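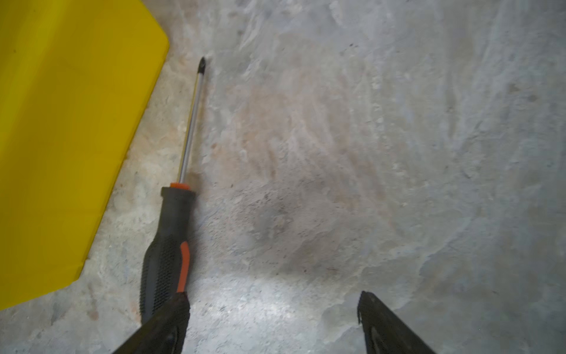
6.40am. Slept badly again. Knee stiff, took the stairs sideways like a crab. Porridge, no milk left so water, grim.

Bus to Hadine at ten past seven, standing all the way. Woman behind me eating an egg. Got the letter from Nasr at last, they want 123 pounds for the boiler visit and he was here 17 minutes!! Will ring tomorow. Or write. Writing's better, I go to pieces on the phone.

Lunch at the desk. Cheese roll. Finished the Flalline forms, all four of them, then found page two wanted black ink. Did them again. Said a word out loud and the whole office looked up.

Rain at 4, no coat. Home soaked. Soup from the freezer which I thought was leek and was stewed apple. Ate it anyway, with toast.

Must: ring the dentist. Post Mum's card. Find the other grey sock. Ask next door about the hedge before he does it himself again, it took till June to grow back.

Thinking about chucking in the evening class. Three weeks of Spanish and I can order a beer and say my aunt is tall. Will go once more and see. Too tired to decide anyting tonight. Bed, window open a crack, rain still going.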